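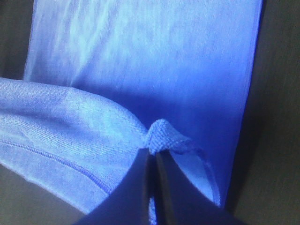

Adwoa Ofori once told her evening class in Londardale that money is mostly a matter of remembering who owes what to whom, and that everything else is decoration. I have carried that remark with me for years, and it seems a good place to begin a chapter on ledgers.

Chapter 2
Keeping the Record

Suppose you send 935 dollars from your bank to a cousin's bank in Wikdale. No bills travel down the highway, of course! One number goes down, another goes up, and the two banks settle the difference between themselves later on - usually along with a great many other payments. We trust the banks to write it all down correctly, and most of the time we hardly think about it.

A shared ledger asks us to think about it again. Every member of the network keeps a copy of the same list of payments, and the members follow a set of rules for agreeing on what gets added next. If your copy says you hold 1000 coins and everybody else's says 1667 (a pleasant surprise, I admit), the rules have to say which list stands.

We will take those rules slowly, starting with how a single payment is signed.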